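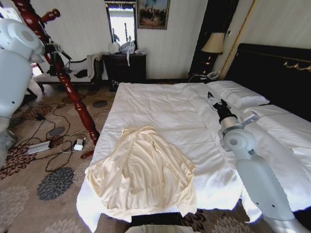
Slippery tops are the reason I own so many hangers and trust so few of them. A cotton shirt will hang from anything, including a doorknob. Something silky has plans of its own, mostly involving the closet floor. So start on the bed, with the garment flat and the neckline toward the pillows, the way the ivory one is lying on the white duvet. Lengthwise wrinkles like those are fine for now. Smooth them with your palm, neckline to hem, and leave the iron out of it.

Step 1: Get the hanger in

Undo any ties at the neck. Slide in one end of the hanger, then the other, while everything is still lying down. Doing this in midair is how I lost an entire Sunday evening and some dignity.

Step 2: Settle the shoulders

Hold the hanger by one end and ease the fabric along it until both sides match. The rest can sprawl down the sheets in a heap — it will look worse than when you started.
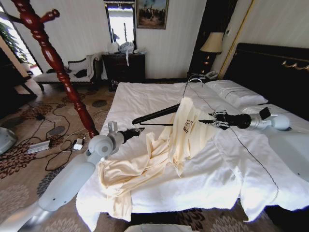 Step 3: Lift and hang

Pick it up by the hook, slowly. Give it 2 inches of clear rail on each side, and close the closet door before it changes its mind.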